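How to follow a ranked vote count from home

Ismail Hegazy
August 6, 2018

When I moved to Otport I came from a country where you mark one name and the biggest number wins. My first local count here confused me very much. A man with fewer first votes than his neighbor got the seat, and people in the hall clapped as if this was normal. It was normal. I write down the steps I use now, so you can sit with a pencil and follow the count as the results come in.

What you need

A sheet of paper turned sideways, a pencil with an eraser, and the list of candidates in your ward. Write the candidates down the left side, one on each line. Make columns for Count 1, Count 2 and so on. Leave room for at least eight counts.

Step 1. Find the quota

The quota is the number of votes that makes a candidate safe. Take the valid votes, divide by the number of seats plus one, drop any fraction, and add one. Do not use the total of all papers, only the valid ones. I made this mistake the first year and my quota was too high all evening.

A small case: there are 2 seats and 900 valid votes. Divide 900 by three, you get 300. Add one, and the quota is 301.

Step 2. Write the first count

Put the first choice votes in the first column. Add them up. If the sum is not equal to the valid votes, you copied something wrong, or the announcer was speaking too fast. Draw a circle around every candidate who has reached the quota.

Step 3. Move the surplus

If a circled candidate has more than the quota, the extra votes go to the next choices on the papers. You can't calculate this at home, you have to wait for the officer to read it. Write each transfer as a small plus number, and the new total under it. The elected candidate now stays at the quota.

Step 4. Remove the last one

When there is no surplus to move, the lowest candidate goes out and those papers are passed on. Cross out the line. Some papers have no next choice, so keep one more line at the bottom called "not transferable". With this line, every column should add up to the same total.
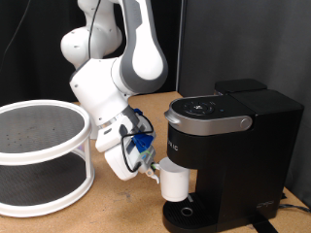 Check that total before you start the next column. In the Clarside ward last time I was short by 100 and I needed two more counts to discover where — I had written 538 in the wrong line.

Step 5. Know when it is over

Repeat steps 3 and 4 until the seats are full. Sometimes the last person is elected without reaching the quota, when the number of candidates still in is the same as the number of seats still open. The officer will say "deemed elected" or similar words.

My friend Khôi Mai keeps his sheet in a spreadsheet and gets the sums for free. I tried it and went back to paper. If you prefer his way, put the "not transferable" line in before the first count, as adding it later moved all his formulas.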